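Testei a box da série Noltham: vale o preço?

Quinta-feira, 25 de outubro

Quem me lê há mais tempo sabe que sou viciada em séries policiais nórdicas, daquelas em que chove do primeiro ao último minuto e toda a gente usa camisolas de lã grossa. Por isso, quando a Kokkonen anunciou a edição de colecionador de Noltham, com as 2 temporadas completas, nem pensei duas vezes. Encomendei na mesma noite, de pijama, com o chá a arrefecer ao lado do teclado.

Vamos por partes, que há muito para dizer. A caixa é linda! Cartão grosso, letras em relevo, aquele azul escuro do genérico de abertura. Lá dentro vêm os discos, um mapa dobrado da vila e um livrinho de 100 páginas com entrevistas ao elenco e fotografias de bastidores. A minha cópia é a número 51 de 500, e confesso que fiquei parva a olhar para o numerozinho carimbado no verso (sou fácil de contentar).

O livrinho é a melhor parte. Há um capítulo inteiro sobre o guarda-roupa da inspetora, com os desenhos originais, e outro sobre as filmagens em Dornovberg, onde a equipa ficou presa na neve durante o episódio do farol. A atriz principal conta que decorou os diálogos do interrogatório no autocarro, a caminho do estúdio, e que o parceiro de cena se enganou tantas vezes no nome do assassino que tiveram de parar para rir. Adoro estas histórias. Só tenho pena de a tradução ter umas frases esquisitas, daquelas que se leem três vezes para perceber quem está a falar.

Quanto aos discos, a imagem está ótima e as cenas noturnas finalmente se veem, coisa que na transmissão da Cleken era um suplício. O som já me convenceu menos: os diálogos estão baixinhos e de repente entra a música aos berros. Passei a segunda temporada de comando na mão. As legendas em português estão boas, só apanhei um ou outro atraso.

Os extras é que me desiludiram. Cenas cortadas, poucas. Comentários áudio, só no primeiro episódio – e metade é conversa sobre o catering. Para uma edição de colecionador, esperava um documentário como deve ser. Parece que em novembro sai uma versão simples, sem mapa nem livro, e quem só quer rever a série fica bem servido com essa.

Se são fãs do elenco e gostam de bisbilhotar bastidores, comprem esta. Eu já emprestei o livro à minha irmã e estou arrependida, que ela dobra os cantos das páginas. Dou-lhe quatro estrelas em cinco – a quinta ficou perdida na mistura de som.
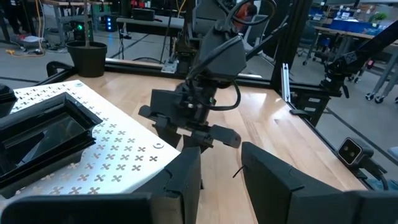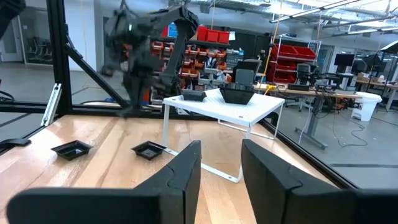
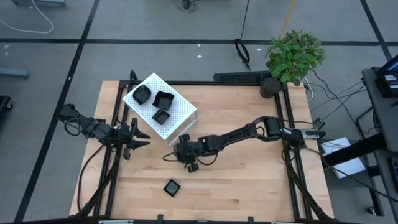 Tampo de madeira clara, nas três fotos; na segunda, o suporte branco com os recipientes pretos em cima.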